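Re: Folding heavy cotton stuff – seams in or seams out?

Saltico
Original poster
I've been going through the big pile this month and I've hit the heavy things. Shirts and pillowcases I can do half asleep, but anything thick with a proper seam in it fights me the whole way.

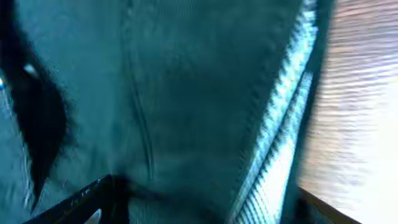

So my question is where you put the seam. My mother always folded right along it, because she said the cloth wants to bend there anyway. When I do it her way I get a fat ridge down one side and the stack starts leaning after four or five pieces. Then the whole lot slides off the shelf in the night and I find it on the closet floor at 6 in the morning. What do you all do?

Bedwood
Posts: 1,223
Seam to the middle, every time. Lay it flat, smooth it out from the seam toward the edges with the side of your hand, and fold the edges in over it. The thick part ends up buried and the outside is flat. I've done it like this for 16 years and my stacks stand up just fine.

Saber
Have to disagree with Bedwood (sorry!). If you bury the seam you get a hump in the center instead of a ridge on the side, and then the stack rocks. I put it an inch or 2 in from the fold and flip every other piece around, so the thick sides take turns left and right. Takes longer, yes, but I only do the heavy laundry every couple of weeks so I don't mind.

Bedwood
A hump only happens if you don't press it down. I lean on mine with my forearm before I fold. Never had one rock.

Akine
Why is anyone folding this stuff at all?? Roll it! I rolled everything when we moved into the apartment, and I've got 8 pairs of heavy work pants standing in a drawer that used to hold five. The seam just goes round and round and stops mattering.

Saltico
I tried rolling, Akine, and mine came undone like cinnamon buns. Maybe I'm too gentle with them. Also I don't have drawers in that room, only open shelves, and rolls on an open shelf look like somebody's camping trip.

Akine
Ha, fair. You have to start really tight at the waist end and tuck the last bit into itself. But okay, open shelves, I take it back – fold them.

Abdelilah Bouzid
I worked in a hotel laundry for a long time, so here's how we did it there. Before any folding, pick the piece up by both ends of the seam and give it one good tug. Seams pull up a bit in the dryer and the cloth beside them goes wavy, and that waviness is half of your leaning stack. After the tug it lies much flatter. Then I'm with Saber: keep the seam off the fold line and alternate.

Saber
Thank you!!

Bedwood
I'll give you the tug. I'm keeping my middle seam.

Saltico
Okay, I did six pieces after lunch with the tug and the alternating and the pile is level, or level enough for me. I tried one with the seam in the middle too, and Bedwood, it did rock a little, but I probably didn't lean on it hard enough. Next up is the denim jacket and I have no idea where to even start with the sleeves.

Akine
Hanger. Please just use a hanger.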